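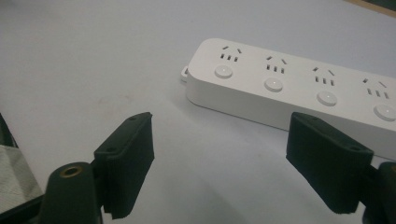

Four outlets, four round buttons, and the gripper pads just in front of them.

Porkham Tabletop Set, data card
Maintained by the Cletell documentation desk. Last revised February 9, 2026.

Thank you for picking up the Porkham set! It comes with every Konine hand-held gripper kit, and we've tried to write down all the things we would want to know ourselves if the box had just landed on our own desk (so please forgive us if we ramble a little).

What you get
The set holds 361 recordings of everyday objects on plain tables, sorted into 11 object folders. Power strips have a folder of their own, and it's one of our favorites, as white plastic on a pale surface is a lovely hard case for anybody working on finding edges or small round buttons. Each recording has a matching text file with the object name, the table finish and the pad type.

Getting started
Copy the whole set to a local drive before you open it. You'll want 200 GB free, and a bit more if you plan to unpack everything at once. The Bahrami viewer that ships with the kit opens the folders directly, and the first load is slow, so do go and make yourself a coffee.

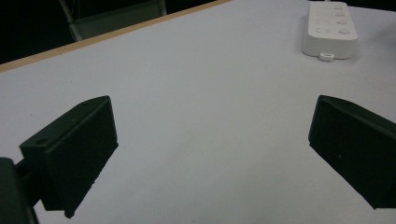
Open fingers over bare tabletop, power strip toward the upper right.

Things to keep in mind
The fingers take up a good part of the lower view, and objects often run out past the border. We left those views uncropped on purpose, and if your training code expects whole objects you may like to filter them with the "partial" tag. Backgrounds are untidied too, so chairs and table edges do turn up.

Power strip labels were revised in release 3. If you have an older copy, please replace the whole folder, labels and all, and don't mix the two.

Spare pads and replacement drives can be ordered from the Cletell parts page under the Konine kit name.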